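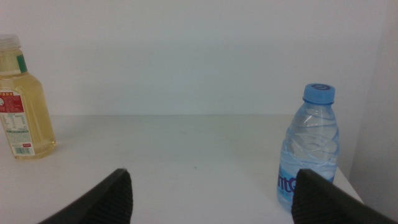
3. Home Matches and Late Goals

April 8, 2018
Mesfin Demissie and Angelica Quiambao

The first part of the study looked at results alone. In this section we turn to when goals were scored, and whether home teams in the Murkow district league scored more of theirs late in the match. We used the referee reports for 112 matches played by 17 clubs. Each report gives the minute of every goal, the scorer's shirt number and any change of players. Where the two clubs disagreed about a minute, we kept the referee's figure.

A goal was counted as late if it came after the 75th minute, stoppage time included. Own goals were credited to the team that gained from them. We left out 2 matches that were moved to a neutral field when the ground at Rakinard flooded in September, so neither is part of the 112.

Home teams scored a larger share of their goals late than away teams did. The gap was widest at the smaller grounds, where the crowd stands close to the touchline, but it did not disappear at Bonow, which has a running track between the field and the seats. Crowd distance is therefore unlikely to explain all of it. Travel is another possible cause. Away players often came straight from work, and most clubs left food and drink to the players, who brought their own. A drink in a clear plastic bottle, like the one at the left of Figure 1, was the usual choice.

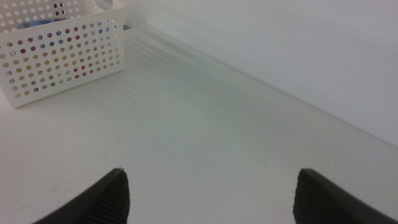

Substitutions also need to be considered. Away managers tended to make their first change later than home managers, and several told us that they had traveled with a short bench. A tired team with few replacements may give up late goals wherever it plays. Higuchi, who compared the same clubs over an earlier season, found a similar pattern but did not record the size of the bench.

We could not separate these causes with the reports we had. The forms do not list unused substitutes, and attendance was written down at only a few grounds. Section 4 takes up the bench question again using team sheets from Lyimo.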